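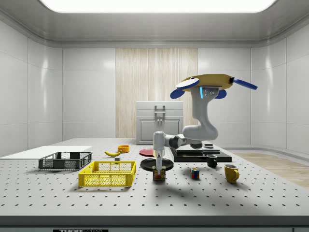

What is in the Takdale rainfall set?

Daily rain gauge readings from the Takdale valley, typed up from paper logbooks and put into one CSV file, plus a second file listing what we think is wrong with the first.

Please read the second file. People tend to download the first one, plot it, and announce a trend. There may be a trend. I would not bet on it from these numbers alone, and I typed most of them.

Version and contact

This version is dated 2024-04-03. It replaces everything before it, including the copy with the Tazi column shifted down by a day. If your Tazi figures seem to lag behind Lunditz all the time, you have the old copy. Maintained by Bouchra Badawi. Corrections are welcome if they come with a page reference. "This looks too high" is not a correction.

Files

rain_daily.csv: one row per gauge per day
doubts.csv: one row per problem, with the gauge, the dates and a note
gauges.txt: where each gauge stood and when it was moved
pages.txt: which logbook page each block of readings came from

Columns in rain_daily.csv

gauge: short name of the gauge
day: the day the reading was written down, year first
mm: rainfall in millimetres, to one decimal place
flag: blank, D (doubtful), A (added up over several days) or M (missing)
typist: initials of whoever entered the row

The day column is the day of reading, and the rain mostly fell on the day before. Some observers understood this and some did not. At Adanano the habit changes partway through a logbook, with no note to say so, and I have left it as written. Anyone who wants to compare gauges day by day should deal with that first or work in monthly totals.

Coverage

There are 13 gauges, of which 7 have a run long enough to be worth much. The rest are short, broken up, or in the case of Lunditz Upper, so tidy that I doubt anyone walked up there in bad weather. It has no reading above 100 mm, while its neighbour lower down has several, and its figures end in zero or five far more often than they should. Every row for it carries a D.

July is the weakest month throughout. Observers went away, and whoever stood in for them often wrote nothing until the end of the fortnight. Those totals are marked A and sit on the last day. Do not spread them evenly over the gap. I have seen this done and it produces a very pleasant drizzle that never happened.

Zeros and blanks

A zero means the observer wrote a zero or a dash. An empty mm cell means nothing was written. Some observers plainly used nothing to mean zero, and the dry spells at Tazi look like this. We did not fill them in. If you fill them in yourself, say so in whatever you publish, and say which gauges.

How it was typed

Two people typed each page separately, then the two versions were compared. Where they disagreed, a third look was taken at the page. This catches slips of the finger. It does nothing about a seven that both typists took for a one, and the Adanano observer's sevens are dreadful. Almost all the entries in doubts.csv for that gauge are about them. 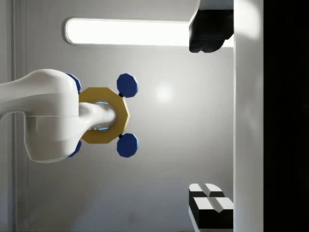

Known problems

The Tazi gauge was moved twice. The first move is recorded and the second is a guess, based on a sudden drop in the winter totals and a pencilled "by wall now" in the margin.

Snow was melted and measured at some gauges and ignored at others. The logbooks rarely say which. Winter totals from the upper valley are probably too low, and I could not tell you by how much.

Two pages from the Lunditz logbook are stuck together. The readings on the inside faces are marked M.

Not suitable for

Flood design, insurance claims, or any sentence containing the word "unprecedented". The record is too short and too patchy for it. Comparing wet and dry years at a single gauge is reasonable, provided the gauge was not moved between them.

Reuse

Free to use and change. Keep doubts.csv with the data if you pass it on. Several copies are already going round without it.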